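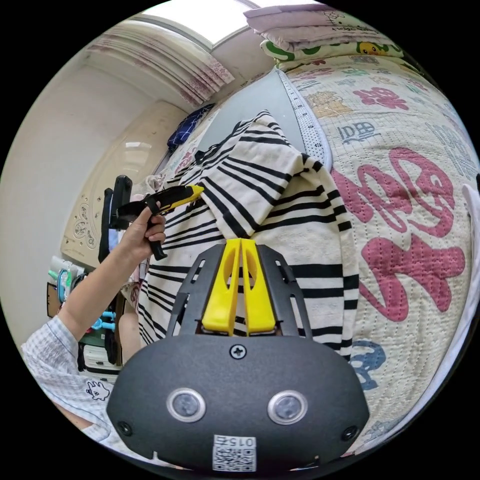 *Bedroom sample: striped cloth, bunched and draped, on a quilted bedspread. Folded bedding at the top right, wardrobe to the left.*

# Trendemard Bedding and Cloth Folding Set

Data card and usage notes. Last revised December 19, 2021.

## Summary

Trendemard is a collection of short recordings of household cloth being folded, stacked and put away in ordinary bedrooms. It covers blankets, sheets, covers, towels and clothing. The bed is the working surface in most recordings; a minority use the floor or a table.

The set holds 700 recordings from 28 bedrooms. Each recording covers one item from first touch to final placement. Rooms were left as their occupants keep them, so beds are made up with their usual bedspreads and shelves hold their usual contents.

Version 2 replaces the February release. The changes are listed at the end of this file.

## Contents

```
trendemard/
 README.md
 items.csv
 rooms.csv
 splits/
 train.txt
 test.txt
 recordings/
 notes/
 fold_types.md
 surface_patterns.md
```

`items.csv` has one row per cloth item. `rooms.csv` has one row per bedroom. The two are joined on `room_id`.

## Item fields

| Field | Type | Meaning |
|---|---|---|
| `item_id` | string | Unique within the set |
| `room_id` | string | Bedroom in which the item was folded |
| `category` | string | `blanket`, `sheet`, `cover`, `towel`, `garment`, `other` |
| `ground` | string | Main background colour |
| `pattern` | string | `plain`, `stripe`, `check`, `print`, `mixed` |
| `start_state` | string | `bunched`, `draped`, `flat`, `part_folded` |
| `end_state` | string | `folded`, `rolled`, `spread`, `abandoned` |
| `fold_type` | string | See `notes/fold_types.md` |

Colours are taken from a short fixed list. Cream, ivory and off-white are all entered as `cream`. Where an item has two colours in similar amounts, the lighter one is entered as the ground.

`category` is `other` where the item could not be identified while bunched and was not opened far enough later on. A striped cloth in a heap may be a sheet, a cover or a large garment, and annotators were told not to guess.

## Room fields

| Field | Type | Meaning |
|---|---|---|
| `room_id` | string | Unique within the set |
| `surface` | string | `bed`, `floor`, `table` |
| `surface_pattern` | string | `plain`, `low`, `high` |
| `stack_present` | boolean | Folded bedding already on the surface |
| `storage` | string | `wardrobe`, `drawers`, `shelf`, `none` |
| `daylight` | string | `window`, `curtained`, `none` |

`surface_pattern` deserves a note. A bedspread marked `high` has large motifs or lettering in strong colours. The cream quilted spread in the sample, with its red characters and its blue and brown motifs, is a `high` surface. The striped cloth on it shares the cream ground, and the stripes are the most reliable cue for finding its edges. Pairings of this kind are tagged `ground_match` in the recording notes.

## Start states

- `bunched` – most of the item lies in folds and at least one corner is hidden.
- `draped` – the item hangs or lies over something else, with a mostly open surface.
- `flat` – all corners visible, no overlap.
- `part_folded` – one or more deliberate folds already made.

An item can meet two definitions. In that case the less ordered state is entered, so the sample cloth is `bunched` although it is also draped over the bed.

## Stacks

Folded bedding resting on the work surface is recorded in `stack_present` and is not given an `item_id` unless it is handled. In the sample, the pink blanket and the green-and-yellow bundle with the cartoon duck count as a stack.

Stacks are described from the top down. Folded items lying apart from one another are entered as separate stacks, even where they are close together.

## Splits

Splits are made by room. No bedroom appears in both `train.txt` and `test.txt`. Splitting by recording is not advised: bedspreads and curtains repeat across every item in a room and results will be too high.

## Annotation

Two annotators labelled each item independently. Disagreements on `start_state` were settled by the written definitions above. Disagreements on `category` were entered as `other`. The label tool was Rarier, with the field lists exported from Dawber.

## Known limits

- Single beds are over-represented.
- Very thick quilts are scarce, as are fitted sheets.
- `pattern` does not separate wide stripes from narrow ones.
- Stripes bend with the folds, and stripe direction should not be read as the direction of the item's long side.
- `daylight` is set once per room. Curtains were sometimes moved between items and the field was not updated.
- Shelves and open racks near the bed are often full. Their contents are not labelled.
- `abandoned` covers both items left unfinished and items whose recording stopped early. The two cannot be told apart from the table.

## Changes since the February release

- Added `part_folded` as a start state.
- Merged `duvet` and `cover` into `cover`.
- Removed `softness`, which was filled in too unevenly to be of use.
- Corrected `room_id` for items folded on the floor of a second room.
- Renamed `bed_pattern` to `surface_pattern`. Old scripts will need the new name.

## Use and credit

Released for research and teaching. Credit the set as "Trendemard Bedding and Cloth Folding Set, version 2, Ploletti". Redistribution of single recordings is allowed if this file goes with them. Corrections to either table should quote the `item_id` or `room_id` and the field concerned.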